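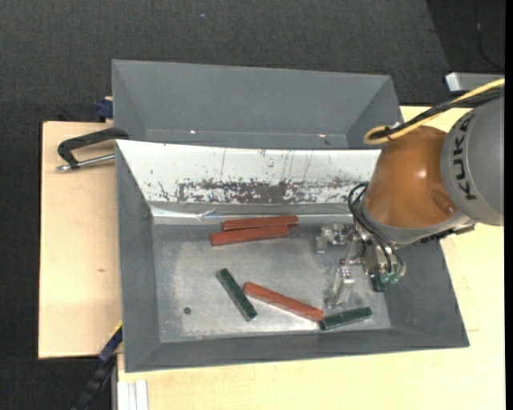 What the bin is teaching it, and what I think it isn't

Mon 22 July

I said I'd write up the picking work at Latbridge once we had enough attempts to argue over. We have enough to argue over. Whether we have enough to learn from is a separate matter, and I'm on the grumpy side of it.

The set-up is plain. Two metal bins stand one behind the other on a wooden table, clamped down, with a KUKA arm coming in from the side. Red bars and dark green bars go in the bin. The green ones are shorter. The arm goes down, closes its fingers, comes up, and the attempt gets a label: held or not held. Then it does it again. The plan, as written on the project page for Prolleris (our name for the whole effort, don't ask me where it came from), is that after enough of these the network will have learnt to pick things up.

My complaint is with the words "pick things up". What it can learn from this bin is how to pick up straight bars with square ends off a grey floor. I've nothing against bars. They're cheap, they don't break and you can tell at a glance whether you're holding one. But when I read our own summary and see "general grasping", I want to know where the general part got in.

Bars are also kind in a way the labels don't show. If you come down crosswise over the middle of one, you will probably get it. A network that finds the long axis and aims for the centre has done most of the job, and you could write that by hand in an afternoon with some ordinary image code. I did, as it happens. I ran it against the learnt version on the same sort of bin and the learnt version came out ahead, but not by the sort of margin that goes on a slide. Most of its lead came from bars near the walls, where my code drives the fingers straight at the metal and the network has picked up some caution.

The walls, then, are where I'd look for the interesting examples, and they're the part we have been worst at collecting. Look at where things end up. Two reds lying together at the back, the rear one against the foot of the wall. A green piece at the base of the right-hand side. A red and a green meeting end to end. Those are the awkward ones, and a policy that prefers easy grasps will leave them for last, every time. So the count of attempts climbs and the count of hard attempts hardly moves. We get a very large pile of evidence that a bar lying in the open can be lifted.

The usual answer is to stir. Every so often the contents get tipped and pushed about so the arm meets a fresh layout. Fine, but who decides when? For a good while it was whoever was on shift, and people stir when the bin looks boring or when they've just made tea. I went back through the logs and the gap between stirs depended more on the person than on the bars. In the end we fixed it at one stir every 20 attempts. I don't claim the number is right. I only claim it's the same number on every shift.

Then there's the bin itself. The back wall is white higher up and badly worn lower down, with a heavy dark band where the surface has flaked, and a wrinkled shiny strip along the foot of it. The floor is all fine scratches and cloudy patches. I raised this early and was told that variety is good for the network. Variety would be good. One worn wall seen again and again from a fixed camera is a landmark. I'd bet a fair amount that some of what we call depth judgement near the back is the network knowing that strip by heart.

I tried a crude check. I took 34 stored images, painted the back wall flat grey and asked the network to score the same grasps again. The scores near the back moved and the ones in the middle barely did. That proves less than I'd like, because a painted-out wall is a strange thing to show anybody. It was still enough to get me permission to put a different lining in and repeat the whole thing with the arm doing real picks. That's down for October, when the arm is free.

A word on labels. An attempt counts as held if the fingers don't close all the way. With bars that works nicely until the gripper takes one by its very end, gets a "held", and drops it on the way up. We now check 2 times, once at closing and once at the top of the lift. The early batches only have the first check. They are still in the training set. I've asked for them to be dropped or at least marked, and the reply was that noisy labels wash out with volume. Sometimes they do. These all lean the same way, towards grasping things by the tip, and I can't see what would wash that out.

People also ask why we don't do all of it in simulation. We did some, using Eveo, and I've no quarrel with it for checking that the arm won't hit its own table. The simulated bars slid in a way I've never seen ours slide, though, and the simulated bin was spotless. The network trained on that alone was very sure of itself and missed a lot.

The Bastos lot, who run a similar bin with packaging offcuts instead of bars, have offered to swap: they try our network on their bin, we try theirs on ours. I'm keener on this than on anything else in the plan. It costs a couple of days and it might be embarrassing, and so far I've heard more objections to the second part than the first.

Things I'd change tomorrow if it were up to me:

Start some attempts with every bar pushed against a wall, on purpose, and log them as a separate group.

Report the success rate for wall picks and open picks apart. One combined figure hides the lot.

Put something in there that isn't a bar. A ring, a lump, a bit of hose, I don't mind.

Mark the batches with the old single check.

The first and last of those are agreed. The second is "being looked at". The third got me a long talk about keeping the conditions controlled, from the same people who told me the scratched wall was useful variety.

I'll post the wall numbers when I have them, whichever way they fall. The grey-paint test is in the shared folder if you want to pick holes in it, along with my hand-written bar finder, which needs tidying and has a bug when two bars touch.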